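Two sets of fingers for the handheld grippers, one bathroom

23 July 2021

I have been putting off the finger comparison for a while. We have been recording with the handheld grippers on the stock fingers since the start, and the only thing I knew about the alternatives was what the Nastora parts page says, which is a durometer number and a price. So I took both sets through the same list of bathroom jobs and wrote down what happened.

The setup, briefly:

- Two handheld grippers, one per hand, trigger operated.
- A marker cube on each, near the handle end, tracked from the head camera.
- Set A: the stock fingers.
- Set B: the softer Stotex fingers, same mounting holes, slightly longer.
- 40 takes per set, split evenly over four jobs: pick up a roll, move a bar of soap, wipe the basin, hang a towel.

Swapping sets takes four screws per gripper. The Stotex screws are a different length from the stock ones and will bottom out if you mix them up. I mixed them up. If the jaw feels gritty when it closes, take it apart again before you record anything.

## Grip

For the roll, Set A was better. The stiffer fingers close on a cylinder with two clean contact lines and the thing stays where you put it. Set B wraps more, so the roll tilts a few degrees as the trigger comes in. You can correct for it with the wrist, and after ten takes I was doing so without thinking, but that correction ends up in the recorded trajectory and a policy will learn it.

Soap went the other way. Set A dropped the bar in three of its ten takes. Set B dropped it once. Neither likes a wet bar, and I stopped testing that early.

The towel made no difference that I could measure. The cloth wipe was slightly easier with the longer fingers, mainly in the corners of the basin.

## Tracking

Most of my attention went here, as finger length changes how you hold the whole unit. With the longer set you stand a little further back and the cubes turn away from the camera. I had expected the sink to be the hard case because both hands are low and forward, but a cube in that position usually shows its top and at least one side, and the pose solver is happy with that. 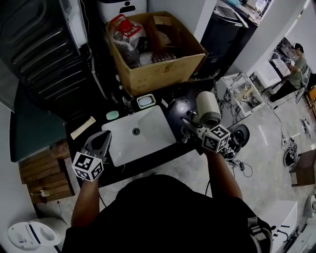 Yufang Qin thinks I am measuring the wrong thing. Her argument is that lost poses matter less than how long each gap lasts, and that a solver can bridge 15 missing samples easily but will invent something ugly if you hand it 400. She also wanted to know why both cubes use the same marker size when the left hand tends to work further out, and said she would trade some finger stiffness for a bigger cube any time.

The first point is fair. I went back through the logs and sorted the gaps by length. Set A had more of them, nearly all short. Set B had fewer, but two were long, both during the towel job when I raised one arm across the other. The longest was 900 ms. That is a body position problem and would probably have happened with either set. I can't show that from 10 towel takes each.

On marker size I have no good answer. The cube dimensions came with the Ikerbridge mount and I never changed them. A larger cube would start hitting the forearm when the wrist folds back, so there is a limit, but I have not found out where it is.

## Calibration

One more difference. The gripper opening is calculated from trigger travel, and Set B compresses. At full squeeze on a rigid object the reported width came out 2 mm under the calipers. Set A was within half a millimeter. You can fit a correction per object, but I don't want to maintain a table like that.

## What I'm doing for now

Stock fingers stay on for anything cylindrical or rigid. The softer set goes on for soap and similar small, slippery items, with the width channel flagged in the metadata so it doesn't get mixed in with the rest. Xuelian Fang has a third set on order - same length as stock, softer pad, stiff backing - and I will run the same 40 takes when it arrives.

Thread locker on the stock screws, by the way. Two had backed out by the end.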